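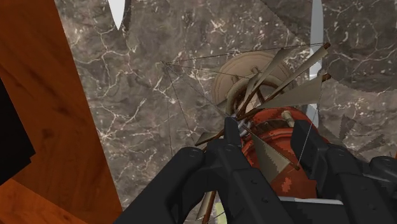
Why I still want paper instructions

2019-03-04

In February I bought a bookshelf, and in the box there was no instruction sheet. There was a small card with a square code on it and one line of text: "Scan for assembly guide." I scanned it. The page wanted to know my country, then my language, then if I accept the cookies, and after this it showed me a video of 11 minutes with music. I watched it on the floor, with a screwdriver in one hand, and I stopped it and started it again so many times that my thumb left a mark on the glass.

I want to write in favor of the printed sheet. I know this is not a big question of our time. But I have built many things from boxes, first because I had little money and later because I liked it, and I think something good is being taken away from us without anybody asking.

I came to this country with two suitcases and I furnished my first room from the store Tollell, which is a cheap store and I say this with affection. My English at that time was enough for the bank and not enough for a joke. The Tollell sheets were my first real reading in English. "Do not tighten fully until step 9." I learned the word "fully" from this sentence, and also "flush," "dowel" and "pilot hole." A teacher would not choose these words for a beginner. But I needed them that same evening, if I wanted to sleep in a bed, and so I remember them still.

A video did not exist for those things then, but if it had existed, I don't believe I would have learned the same. In a video a person with clean hands does the job and talks quickly. You look at the hands and forget the words. On paper the word and the drawing stand next to each other and wait for you. You can look at them as long as you want. Paper is very patient with a foreigner.

There is also the question of order. A sheet shows you the whole work at one time. Before I take out the first screw I like to read to the end, and I turn the page over, and I see that step 14 needs a second person. This is useful to know at three in the afternoon, when the neighbor is home, and not so useful at ten at night. With the video I could also watch to the end first. I have never done it, and I don't know a person who does.

My friends who disagree with me have good arguments and I will try to be fair to them. The first is waste. A company like Lyimo, which makes kitchen stools and small tables, says on its website that it stopped the printing to save trees. I respect trees. But my last Lyimo stool came with 2 plastic bags inside a third plastic bag, and the legs were wrapped in foam. If they wish to save something, they could start with the foam. One folded sheet is a small thing inside such a box.

The second argument is that a video can be corrected. If there is a mistake on page three, the paper will have this mistake forever, and the video can be changed in one day. This is true. I once had a sheet for a wardrobe where the left door and the right door were exchanged in the drawing, and I lost an evening to it. But I wrote the correction on the sheet with a pencil, and when I moved to another apartment and had to take the wardrobe apart, my own note was there to save me. You cannot write with a pencil on a video.

And here we come to what worries me more, and this is time. Furniture lives longer than web pages. I have a folding desk from Undia, a company that closed its business. Their website is gone. If you type the address now, you come to a page that sells insurance. The desk is perfectly good. Its sheet is in a folder in my closet, together with all the others, and last year I used it to replace a hinge, because in the corner of page two it gives the size of the screw. If this desk had come with only a card and a code, I would have today a card and a code.

Some people tell me that everything is on the internet anyway, somebody has scanned it. Sometimes yes. I looked one time for the guide to an old Skistness sewing table that I got from a woman on my street. I found a site which offered it for a payment, and another which had 598 pages of guides for other tables. In the end she found the original in the drawer of the table itself, where it had been all the time, under the thread. I think the drawer was the right place for it.

I should admit that some paper instructions are terrible. There are the ones in 20 languages where each language gets four lines, and the ones where the drawing is so small that a screw and a nail look like brothers. There are the ones translated by somebody who was paid too little. "Please to insert the happiness side upward" I have seen with my own eyes, and it took me some time to understand that they meant the smooth side. Still, I prefer a bad sheet to a good link. With the bad sheet I have something in my hand and I can start to think.

What I ask for is small. Print the sheet, on thin paper, in black only. Put the code on it also, for those who like the video, I have nothing against them. Write the sizes of the screws. And write the name of the product in big letters on the front, so that people like me, with a folder in the closet, can find it when the hinge breaks.

As for the bookshelf, it stands, and it is almost straight. I made my own instruction for it afterward, two pages, with drawings that would embarrass a child. It is taped to the back.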